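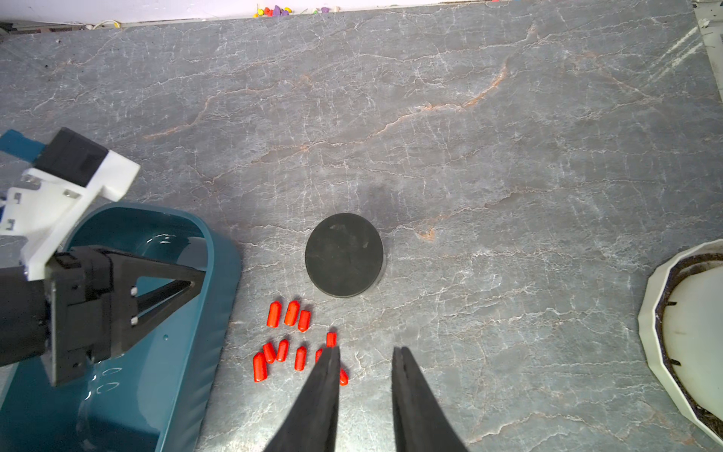 Ivska Questions Supplement Industry's "Clinically Inspired" Claims, Publishes Results of Customer Survey

Last updated: 12 January 2026

Ivska, an independent consumer group that looks at vitamins and other over-the-counter supplements, today published the results of a survey of 1,513 adults who buy at least one supplement a month. The group says the answers should worry anyone who thinks the words on the front of a bottle mean what shoppers take them to mean.

Of those surveyed, 1,049 said they believed the phrase "clinically inspired" meant a product had been tested on people. It means no such thing. Ivska asked 16 sellers that use the phrase to explain it. Two sent back a written answer. One of those said the wording "reflects our passion for science." The other said it was under review.

"We have read a lot of labels and we are hard to impress," Ivska said in a statement. "A company that has run a trial will usually tell you so, in plain words, and tell you where to find it. When the label says 'inspired' we would like to know who was inspired, and by what."

42 shares | 7 comments

The survey also asked about price. Most people who paid more for a product said they did so in the belief that it was stronger or purer. Ivska could find little on the labels to back that up. Several of the more expensive products listed a "proprietary blend," which gives a total weight for a group of ingredients and leaves the buyer to guess how much of each one is in there. A shopper comparing two bottles in the store has no fair way to do it.
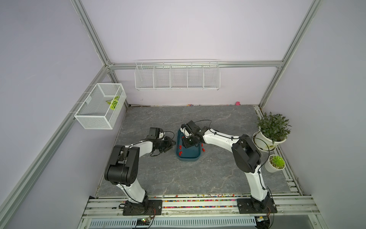

Then there is the matter of serving size. A bottle that promises a large dose on the front may need several capsules a day to get there, and a "two-month supply" can be gone a good deal sooner. Ivska does not claim this is against any rule. It does say the number on the front should be the number you get from one capsule, and that it has yet to hear a good argument for doing it any other way.

Subscription offers drew the most complaints. People told the survey they had signed up for a low first price and then had trouble finding the page where they could stop. Sellers like to call this "peace of mind." Ivska would be more willing to believe them if canceling took as few clicks as joining.

The group is also doubtful about the Stilleck Seal, a quality mark that has started to appear on some bottles. Sellers pay a yearly fee to use it. Ivska wrote to Stilleck asking what tests a product must pass, who does them, and how many products have been turned down. Stilleck replied with a brochure. The brochure has a page on the colors of the seal and how much white space to leave around it, and does not answer any of the three questions.

Trajkovski, a supplement retailer, has said it will take the phrase "clinically inspired" off its own-brand range in March. Ivska welcomes the move but will wait to see what goes on the label in its place.

What Ivska suggests shoppers do:

- Look for the amount of each ingredient, per capsule, on the back of the bottle. Put it back on the shelf if you can't find it.

- Work out the price per day at the full serving size before you compare two products.

- Count how many capsules make up one serving, and ask yourself whether you will really take that many.

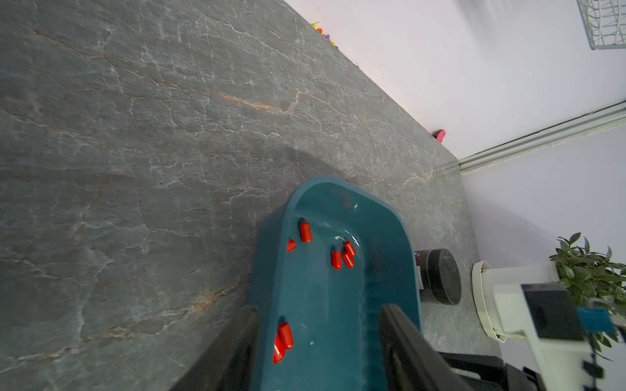
- Read the cancellation terms before you enter a card number, and take a screenshot of them.

- Talk to a pharmacist or doctor before starting anything new, above all if you already take a prescription medicine.

About the survey

The survey was carried out online for Ivska by Traris, a research firm. Respondents were asked about their own purchases and were not shown any brand names. Ivska paid for the work out of its membership fees and takes no money from companies that make or sell supplements. The full list of questions is available from the Ivska press office on request.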